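给一出独角戏做字幕

四月接的活,拖到现在才写。再不写细节就要忘了,有几处已经要翻笔记本才想得起来。

戏叫《Fakir》,独角戏,Lolach剧团的作品,全长100分钟,中间不休息。讲的是一个跑江湖的魔术师,年轻时跟着马戏班走乡串镇,后来班子散了,他一个人又演了很多年。剧本的底子是一本流水账,写账的人就是这位魔术师,哪天在哪个镇演、收了多少钱、付了多少草料钱、哪件道具坏了,都记在上面。原件242页,有几页被水泡过,字认不出来。剧团的人在这本账上编出了一个人。戏里的很多事账本上没有,他们在节目单里也写明了。

演出在Jerkow的Trumico剧场。名字叫剧场,其实是一栋旧仓库改的小房间,这次的版本只摆了34个座位,围成三面。我坐在第四面,也就是操作台旁边,面前一台笔记本电脑,负责按字幕。

先说翻译。

我拿到的本子是演出本,和出版的剧本不一样。演出本上有演员自己加的口头语,有删掉又用铅笔补回来的段落,还有几处只写了“这里说猴子的事”,后面什么也没有。我写信去问,回信说每场说得不太一样,附来三段录音。三段录音里猴子的下场确实不同,一次是跑了,一次是卖了,一次没讲完就转到别的事情上去。最后我们商量,这一段不逐句出字幕,只在开头打一行概括,让观众看演员。我起初不太愿意,觉得是偷懒。合成的时候坐到观众席看了一遍,这一段本来就有很多动作,人趴在地上学猴子,要是上面再滚十几行字,谁也看不过来。

全剧字幕切出来是1247条。切字幕比翻译花时间。一句话翻出来通顺是一回事,切开之后每一条在屏幕上停多久、观众几秒能读完、会不会把后半句的包袱提前露出来,是另一回事。独角戏的笑点多半在句尾,中文语序又常常要把句尾的东西提到前面。比如他讲自己第一次上台变鸽子,原文的顺序是:我把帽子掀开,里面有,蛋。演员在“有”后面停了很长。如果按习惯翻成“帽子里是一个蛋”,观众在他停顿的时候就笑完了,等他说出来,底下没有声音。这种地方都要拆成两条,前一条只到“里面是”,后一条单独一个字。第一次联排时我按早了半秒,演员下来没说什么,只问能不能再走一遍。

账本的部分另有麻烦。戏里大段大段地念账,镇名、日期、数目,一条接一条,念得很快,像念经。数目用的是旧币制,换算没有意义,保留原名观众又不知道多少。我试过加注,字幕上加括号,很难看,时间也不够。后来的办法是在第一次出现的时候,借演员的一句台词带出来:他说这点钱够一个人和一匹马吃一天。往后再出现,观众心里就有个数了。那句台词本来在后面,我问能不能挪到前面,剧团同意了,这是我在这个戏里唯一动过的结构。

镇名我没有全译。念得最快的那一段有二十多个地名,全译出来是一堵墙。我挑了几个后面还会提到的译了,其余留给耳朵。

片名也讨论过。Fakir这个词中文有几种译法,有译成托钵僧的,有译成苦行者的,也有干脆音译的。戏里的人跟宗教一点关系没有,这个称呼是海报上为了招揽人乱写的,他自己也不知道什么意思,穿一件借来的长袍就上去了。剧里有一场就讲这件事:有个读过书的观众散场后找到他,跟他解释这个词的来历,他听完点头,第二天照旧这么写。译成托钵僧,这场戏就太好懂了,观众一开始就知道他名不副实。我最后保留原文,让那个读过书的人在台上来解释。剧场宣传的同事觉得不利于卖票,在海报上加了一个副标题“魔术师的账本”。我不喜欢,也没有更好的。

再说演出本身。

台上东西很少。一张折叠桌,一只箱子,一把椅子,一盏灯泡吊得很低,演员站直了会碰到头。箱子是主要的道具,先后当过马车、床、柜台和棺材。魔术真的变了几个,都是很老的手法,绳子剪断又接上、手帕换颜色。演员学魔术学了一年多,水平在及格线上下,恰好合适。这个人在戏里本来就不是什么高手,前半辈子靠班子,后半辈子靠脸皮厚。如果请一个真正的魔术师来演,观众会去看手,现在观众看的是他变之前那一下紧张。

开场我很喜欢。灯没有暗,观众还在找座位,他就从侧门进来了,穿着便服,坐下开始记账。有人以为是工作人员。他记几笔,抬头数一数人,再记几笔。等门关上,他念出来的第一条账就是今天晚上:某月某日,Jerkow,来客若干。这个数字每场现填,所以这一条字幕我要在开演前五分钟等前台报数再改。第二场前台报错了,少算了一个临时进来的人,演员自己数对了,嘴里念的和屏幕上的差一个。坐在前排的观众笑了,以为是设计好的。

中间有一段我看了很多遍还是觉得长。战争来了,班子里的男人被征走,马也被征走,他因为腿不好留下来,一个人推着箱子接着走。这一段大约是编剧最看重的,写得也最用力,一封信接一封信,都是班子里的人寄回来的。信的内容平平,问猴子好不好,问欠的钱还算不算。平平是对的,可是封数太多,读到后面语气都一样,听不出谁是谁。演员给每个人安排了一个小动作,有人摸耳朵,有人吸鼻子,坐得近能看出来,坐得远就混了。散场以后有观众问我是不是字幕漏了名字。没有漏,本子里就没有署名。我后来给其中两封加了名字,征得剧团同意的,从第三场开始用。 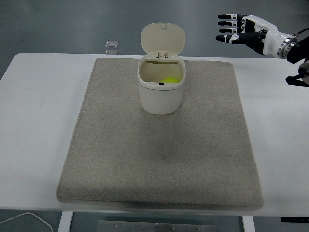

本文最后修改于:2022年10月31日

战争那段之后,戏的节奏重新起来了。账本恢复记录,收入一天比一天少,支出也一天比一天少,最后有好几页只有地名。演员念这几页的时候不看账本,面朝墙,一个地名走一步。没有音乐。这一段我按字幕按得最紧张,因为他走多快每场都不一样,全凭当天的状态,我只能盯着他的脚。脚抬起来的时候手指放上去,落下去的时候按。演到第四场,我才能做到每一条都踩在步子上。

做字幕的人在剧场里位置有点怪。不是演员,也不完全是技术人员,灯光和音响有固定的提示点,写在本子上,到点就走。字幕没有提示点,或者说每一句都是提示点。演员忘词、跳段、临时加一句,灯光可以等,字幕等不了,屏幕上挂着一句他没说的话,全场都看得见。所以要留黑屏键。我用的软件黑屏键在右上角,离方向键很远,我把它改到了空格上。第三场他跳过了卖马那一段,整整少了四十几条,我按了空格,黑着屏幕往下翻,翻到他说“下雨了”那一句再亮起来。中间空了多久我没有概念,后来看录像是十九秒。录像里那十九秒没有人往屏幕上看。这件事对我有点打击,也让我放松了不少。

屏幕的位置改过两次。第一次挂在演员身后正中,字最清楚,但三面坐人,两侧的观众要歪着头。第二次两侧各加一块小的,结果两块小的把灯挡住了,墙上多出两个方形的影子。灯光设计很不高兴,说影子正好落在他走地名的那面墙上。最后的办法是把两块小屏放低,放到膝盖的高度,字往上仰。观众看字幕要低头,看演员要抬头,听起来不方便,用起来还可以,因为演员有很多戏本来就在地上。字号比平常大一号,每行最多十五个字,超过就换行。这个十五是试出来的,十八也试过,坐在最边上的人读到行尾要动一下身子。

底色没有用纯黑。投影机打出来的黑是灰的,屏幕在暗场里总有一块亮,跟电影院那种不一样。我们把投影机的镜头前面装了一片挡板,需要全暗的时候手动放下来,由坐在我旁边的音响师代劳。挡板是硬纸壳做的,掉过一次,声音不大,正好在戏里有雷声的地方。

关于语气,我有一处后悔。魔术师对观众说话一直用一种很客气的称呼,是老派艺人的套话,类似“各位老爷太太”。我译成“各位看官”,图它有江湖气,也短。演了两场之后觉得不对,“看官”两个字太像说书,一出来观众就往评书那边想,可是台上这个人说话其实是磕磕巴巴的,套话是他背下来的,背得不熟。应该用一个更平常、更像硬背下来的说法,“尊敬的来宾”可能都比它好。可惜这个词在全剧出现得太多,有几处还跟后面的台词咬着,演出期间没敢动。如果以后再演,第一件事就是把它换掉。

另一处是粗话。原文骂人的话花样多,跟牲口有关的尤其多,我手上的中文骂牲口的词很快就用完了。后半场有两处重复。有个懂原文的观众散场时特意过来跟我说,第二次那句比第一次狠得多,译成一样可惜了。她说得对。我回去改成了一句跟驴有关的,长了三个字,勉强塞得下。

结尾不细说了,怕还有人要看。只说一点,账本最后一页在戏里没有念,演员把它撕下来,叠了几下,放在桌上就走了。每一场散场都有人上去看那张纸。纸上印的是真账本最后一页的影印件,没有翻译,剧团不让翻。我问过一次,他们说看的人自己会猜。我站在旁边听过几回,有人猜是遗嘱,有人猜是欠条,有个小孩说是买菜的单子。我看过原文,猜得都不太远。

散场以后通常在剧场门口站一会儿。Jerkow四月晚上还很冷,附近没有开着的店,大家站着说两句就散了。演员出来得最晚,要收绳子和手帕,绳子剪断了每场都得换新的,他自己剪好、量好,装进一个布袋。他话不多,跟台上差得很远。最后一场结束后他问我,跳段那天我是怎么知道他会跳到哪里的。我说不知道,听见下雨才找到的。他说他自己也是说到下雨才知道的。

技术上的东西记在下面,给可能做同样工作的朋友参考,也给我自己下次用。

字幕文件不要只存一份。我存了三份,一份在演出电脑上,一份在U盘,一份发到自己的邮箱。演出电脑关掉自动更新和所有通知,屏保也关,Trumico的网络开演前拔掉。合成那天屏幕上跳出过一次输入法的升级提示,幸好观众席里只有导演。

条目编号要跟剧本页码对应起来。我用的是页码加序号,比如第12页第3条,找起来很快。光用从头到尾的流水号,跳段的时候根本来不及算。本子打印单面,背面空着写笔记。每场演完当天就改,改完打印那一页换进去,旧的别扔。

多看排练,只听录音不够。呼吸在录音里听不出来,而大部分时候我是跟着呼吸按的。他要说一句长话之前肩膀会先起来一点,短话就没有。这个在本子上写不出来,我只在页边画了一些小三角,现在翻回去看,有一半想不起来是什么意思了。

字幕操作最好和翻译是同一个人。做不到的话,操作的人至少要能听懂一半。Lolach在别处演的时候请过一位完全不懂原文的操作员,靠记音,据说也撑下来了,不过那个版本台词固定,不许演员加词。

最后是费用。翻译和操作分开算,合成和联排也要按天计,这个要提前写进合同里。我这次联排那几天没写,后来是剧场补的,补得很痛快,但是中间来回写了好几封信,双方都有点不好意思。合同里还应当写清楚改动算不算钱。这次前前后后改了很多遍,大部分是我自己要改的,没好意思开口。

剧团说《Fakir》明年可能会重排,换大一点的场地,信的那一段要砍掉三分之一。字幕我已经先开了一个新文件,把“看官”全部标红了,还没想好换成什么。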